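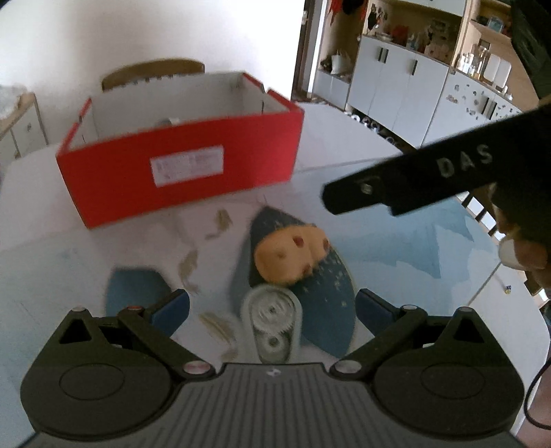

Melati Saragih fragte nach der ersten Sitzung, warum eine Kiste, in der kaum etwas liegt, schon als belegt zählt. Für die Bestandsführung ist der Füllgrad unerheblich. Ein Behälter gilt als belegt, sobald ein Teil darin liegt, das keinen anderen festen Platz hat.

2.1 Begriffe

Sammelbehälter: offener oder aufklappbarer Karton ohne Fächer, Inhalt gemischt.
Ablagefläche: Tischfläche, auf der Teile vor dem Einräumen einzeln liegen.
Restteil: Teil, das nach dem Einräumen auf der Ablagefläche verbleibt.

2.2 Vorbereitung

Der Karton steht am hinteren Tischrand, das Etikett zeigt zum Bearbeiter. Der Bereich davor bleibt für die Einzelteile frei. Auf Regalen und Arbeitsplatten in der Umgebung wird nichts zwischengelagert; was dort steht, gehört zum Haushaltsbestand und wird nicht erfasst.

2.3 Reihenfolge beim Einräumen

a) Formstabile Teile an die Wände (Kunststoffspielzeug, Becher).
b) Textilien und Plüsch in die Zwischenräume.
c) Beutel zuletzt, Öffnung nach oben.
d) Stäbe und andere lange Teile schräg an eine Innenwand.

Abweichungen von a) bis c) sind in der Praxis häufig. Sie verringern die nutzbare Höhe und erschweren die Entnahme kleiner Teile vom Boden.

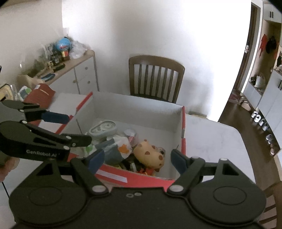
Abb. 2: Sammelbehälter mit gemischtem Inhalt, Deckel hochgestellt, Stab an der Innenwand.

2.4 Grenzwerte

Nach dem Fidau-Schema liegt die Obergrenze für Sammelbehälter bei 40 Teilen. Darüber wird geteilt, Kleinteile kommen in einen eigenen Einsatz. Der Deckel muss ohne Druck schließen.

2.5 Aufgabe bis September

Einen Sammelbehälter aus dem eigenen Haushalt nach 2.3 neu einräumen und die Restteile auflisten. Abgabe an Afiq Latuheru, höchstens acht Zeilen Text.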